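How to Run a Fan Club Watch Party Without Losing the Fan Club

So your favorite singer has a TV special coming up in October, and you have offered your living room. Brave of you. Start a month ahead, while people still answer their messages.
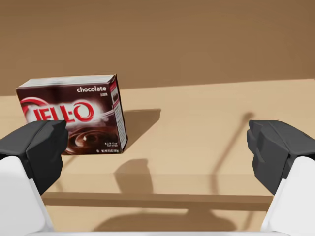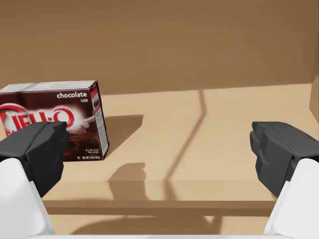

Jell-O chocolate pudding, on the table.

Step 1. Post the invitation on your message board. Our board, Roro, has around 400 members, and nine of them live close enough to come. Ask for a yes or a no. "Maybe" means yes, with a cousin.

Step 2. Test the stream the night before, on the TV you plan to use. A laptop passed from lap to lap is a long evening.

Step 3. Make dessert in the morning. Pudding, brownies, whatever sets or cools by itself while you look for the good chairs.

Step 4. Agree on the talking rule. Ours is silence during songs and free speech during commercials. Screaming at the first note is exempt.

Step 5. Print the bingo cards. Useful squares: "touches the microphone stand," "thanks the band," "that jacket again." Play for a poster or an old tour program.

Step 6. Save the ballad argument for last. Everyone has a favorite version and 300 reasons for it. Have coffee ready, and put the coats where people can find them.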